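Chapter 7
Empty Beverage Containers: Sorting, Preparation and Storage

Learning goals

After working through this chapter, the student should be able to:
identify the parts of a plastic beverage bottle that affect its handling after use;
separate single-use containers from reusable drinkware at the point of clearing;
calculate the storage volume needed for a given number of empty bottles;
read a collection log and find errors in it.

7.1 Introduction

Chapter 6 dealt with food residue. The present chapter covers the containers that drinks are sold in and the drinkware that stays in the building. The two groups leave the same table at the same time but follow separate routes. A mug goes to the dishwashing area and returns to the shelf. A single-use bottle goes to a collection point and does not return. Most sorting errors in break rooms and small kitchens are made at the moment of clearing, when both groups are picked up together and set down on the nearest surface.

A plastic beverage bottle has three parts for the purposes of this chapter: the body, the closure and the label. The body is usually clear or lightly tinted and makes up most of the weight. The closure is a screw cap, commonly of a different plastic from the body. The label may be a wrap glued along one seam or a sleeve shrunk onto the bottle, and it carries the product name, the nutrition panel and the barcode.

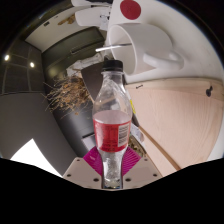

The barcode matters wherever a deposit is paid. Return machines read it to identify the container, and a torn or missing label generally means that the bottle is rejected. Labels are therefore left in place until the deposit has been claimed. Where no deposit applies, local rules decide whether the label is removed. The cap is treated in the same way: check the rules of the receiving facility before setting a procedure.

Residual liquid is a separate matter. A bottle that looks empty may still hold drops on the inside wall and a small amount in the base. Drain the bottle upside down before capping it. Rinsing is required for milk and juice and is optional for plain water.

7.2 Volume and Storage

Uncrushed bottles occupy far more space than their weight suggests. Rodel Abella's worksheet for the Bramura building, used throughout this chapter, records 3543 bottles collected in April, of which 2420 were stored uncrushed. The remainder, 1123 bottles, were flattened before storage. Students should keep these two figures separate in all calculations, as the volume per bottle differs between the groups.

Term to know: bulk volume. The space taken up by a quantity of containers, including the air inside and between them.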